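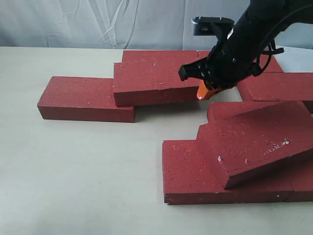 Get the lawn tickets and bring a blanket, one reader wrote under my last post, because the seats at Endstead aren't worth the extra money. Well, I listened! Four of us went on Sunday to hear Nudard play the outdoor stage, and I'd do the lawn again tomorrow. The place holds 1000 people and I could still see the drummer's hands.

They opened with two slow ones (brave, with that crowd) and then went straight into "Casow," which I've been playing in the car since January. I yelled so much I had no voice for work.
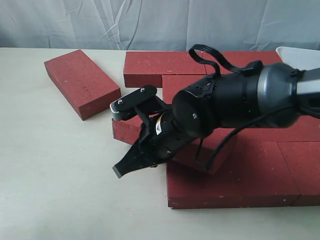 Parking and food

The main lot has 200 spaces and it was full by 5:30, so we left the car on a side street and walked. Tacos were $11 a plate from the Benítez truck, and the line moved fast. Get the green salsa, it's hot but so good.

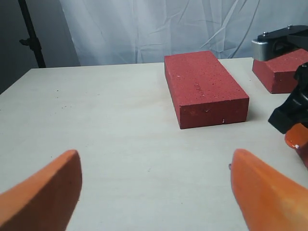
I also bought a tour poster, which I swore I wouldn't do. They only printed 500 of them and mine has a bent corner already, but it's going up in the hallway anyway.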